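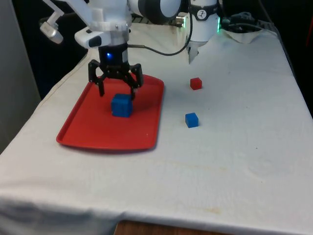
Can I save dahlia tubers that have shrivelled over the winter?

mossylane
Asked 22 January 2023 in Gardening, Purkent and District Community Help

Hello all, and sorry if this has been asked before (I did have a look back and mostly found slugs). I lifted my dahlias in the autumn, let them dry off upside down in the shed, then put them away in a box of old compost in the spare room. I went to check on them this morning and most of them have gone wrinkly, a bit like old carrots. A couple are soft at one end as well. They aren't anything fancy, apart from a dark red one called Safavi which I bought at the plant fair last July and would be very sad to lose. Is there anything I can do now, or should I just start again in spring?

potting_on
Most wrinkled tubers can be saved, as long as they still feel firm when you give them a gentle squeeze. Wrinkling only means they've lost too much water. Mist the compost lightly so that it's barely damp, tuck the tubers back in and move the box somewhere cooler, because a heated spare room is very drying for them. A frost-free garage or the cupboard under the stairs would be a lot kinder.

The soft ones need a bit more attention. Take a clean knife and cut back until you see pale, solid flesh all the way across, then leave the cut to dry in the air for 3 days before it goes back in the box. If it's brown and mushy right up to the neck, I'm afraid that one is for the bin. Do look closely at the neck in any case - that's where the new shoots come from, and a lovely fat tuber with a snapped neck won't grow however well you treat it.

I'd pot up your Safavi first, in early March, on a windowsill. Water it once and then leave it more or less alone until you see green. Mine always take longer than I think they will, and I've thrown out pots in a huff and found a shoot on the compost heap a fortnight later, so please be patient with it!

digby_and_spade
just buy new ones, they had them in Wandix last week by the tills. never bothered lifting mine, bit of mulch on top and they come back most years. lost the lot in the bad winter though

allotment26
I agree with nearly all of the first reply, and I'd only add a word on the box. Old compost is fine but it varies so much, and it tends to be either soaking or bone dry. I changed to wood shavings (the plain sort sold for pet bedding) a few winters ago and have had far less trouble. I line a cardboard box with newspaper, put in a layer of shavings, then tubers, then more shavings, and try not to let the tubers touch each other, so if one does rot it doesn't take its neighbours along with it. Then I look through them once a month with a cup of tea, which is quite a pleasant job in the depths of winter.

Once your Safavi is growing well, it's worth taking a cutting or two as insurance. Wait until the shoots are the length of your finger, slice one off with a sliver of tuber attached, and pop it in gritty compost under a clear bag. They root quite readily and will often flower the same year. The Clirkel garden club has a swap table in spring too, if the worst happens, and people bring all sorts of dahlias along - I came home with more than I had room for last time.

mossylane
Thank you all, that's so kind. I've been through the box and thrown out the two really horrible ones, and Safavi is wrinkly but firm, with a good solid neck. It's gone under the stairs with a label on so it doesn't get taken for a potato. I'll get some shavings when I'm next in town.

Marked as solved. Replies are now closed.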